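Section 3: Setting Up the Trovunari Marble Clock

Before you start

The Trovunari tells time by dropping steel marbles down a series of ramps. It does this every minute, day and night, with a sound like someone putting away cutlery in the next room. Please choose its home with that in mind. Former bedroom owners make up a good share of our mailbag.

You will need a level shelf, a wall outlet, a soft cloth and a small Phillips screwdriver. The screwdriver in the box fits the screws in the base. It does not fit the screws in the back cover, and we have had words with the supplier.

Keep the marbles away from small children and from dogs of any size. Count them out of the bag before you begin. There should be 12 on the lift and 3 spares in the paper envelope.

3.1 Placing the base

1. Remove the base from the foam. Pull the foam, please. Pulling the clock gets you the clock and most of the foam.

2. Set the base on the shelf with the power socket facing the wall. Leave a hand's width behind it for the plug.

3. Put one marble in the middle of the base. If it stays where you put it, go on to step 4. If it leaves, turn the foot on the side it left toward until it loses interest.

4. Tighten the lock nut on each foot with your fingers. Pliers will crush the thread, and feet are sold only as a set.

CAUTION: Do not level the base with folded cardboard. Cardboard settles over a week or so and your clock will start running on its own idea of Thursday.

3.2 Fitting the ramps

The ramps are marked M (minutes), F (fives) and H (hours) on the underside. They look alike from above, so read the letters now and save yourself the trip back to this page.

5. Slide ramp H into the lowest pair of slots until it clicks.

6. Fit ramp F above it, then ramp M. Both slope the opposite way from the one below.

7. Check that each ramp rests on its peg. A ramp that sits beside its peg will hold for an hour or two, generally until you have company.

Note: Owners of the older Zurthorpe base will find the slots a little tight. Rub a candle stub along the tabs. Do not sand them, whatever the forum tells you.

3.3 The display board (optional)

The clock works without a board. It also walks, very slowly, on polished furniture, and a wooden board underneath puts a stop to that. Any flat one will do. Our designer, Nomvula Mtshali, prefers a board with a low lip at the back and a groove in its surface, on the grounds that a stray marble ought to have somewhere to go besides under the refrigerator. 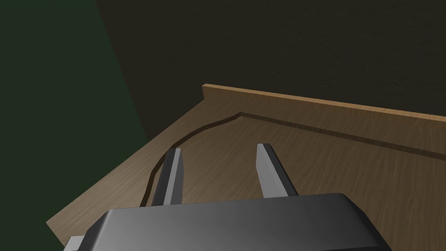
3.4 Starting the lift

8. Plug the adapter into the clock first and the wall second.

9. Load the marbles into the lift tray one at a time. Pouring them is quicker, and you will find the last one when you move house.

10. Press and hold SET until the arm makes one full turn. It grinds a bit on the first turn. A grinding noise on the third turn means a marble is in the gearbox; unplug the clock and see Section 7.

11. Set the time by moving marbles onto the ramps by hand, hours first.

12. Press SET once more. The arm will lift its first marble at the next minute.

CAUTION: The lift arm is stronger than it looks. Keep hair, sleeves and necklaces clear of it.

Note: After a power cut the clock carries on from where it stopped, with complete confidence. Repeat steps 11 and 12.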